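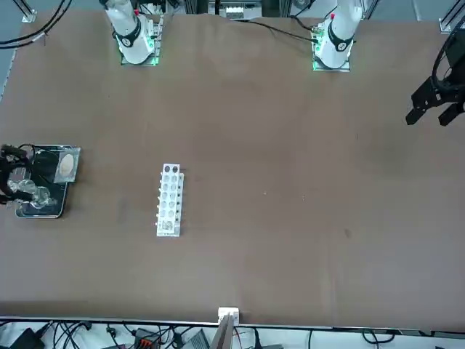 Chapter 4
Robots at the Laboratory Bench

Every March the Dunenix laboratory in Tosow opens its doors to the public, and last year 534 people came through in a single afternoon. Most of them ended up crowded round one table! Two white arms share the work there, and visitors go quiet as soon as a gripper closes on a glass flask lying on its side. Glass is slippery, curved and easy to break, and (as you will see in section 4.2) being transparent makes it hard for a camera to find as well. Watching a machine take hold of it is a lovely way into this chapter.

We shall follow the open day from start to finish, beginning with the demonstration and moving on to the questions people asked afterwards. A pupil from Furnovmont wanted to know how hard the fingers squeeze. Someone else asked why the arms don't bump into each other. Both are excellent questions, and each gets a section of its own.

You will need the ideas of force and friction from Chapter 3, so have another look at them if they feel rusty. You will also meet the Hsueh task list, a set of 59 small bench jobs that the laboratory uses to plan its demonstrations. Try a few yourself with one hand behind your back.

Key words: gripper, joint, base, workspace, grip force

4.1 Before the doors open

Setting up begins with the table. Anything the arms will handle has to be within their reach, and the first job is to work out how far that is.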